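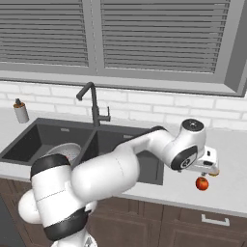 Getting a Povell wireless headset to work with a console

The Povell headset comes with a USB dongle that works on most consoles. If yours doesn't take USB audio, use the cable instead and skip to step 4.

1. Charge the headset fully. A full charge takes nearly 44 minutes.

2. Plug the dongle straight into the console. Hubs cause dropouts.

3. Hold the power button until the light blinks -- let go too early and it only switches on. Pairing gives up after 20 seconds, so have the console on first.

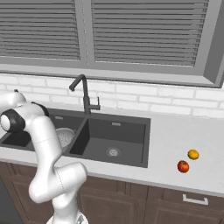 Double sink and white robotic arm, kitchen render

4. Open the console's sound menu and set output to headset. On the cable, plug into the controller and turn chat volume up separately.

5. Test the mic in a party before you start a match.

If you hear nothing, unplug the dongle and repeat step 3. The older Nassar dongle looks the same but won't pair with this headset.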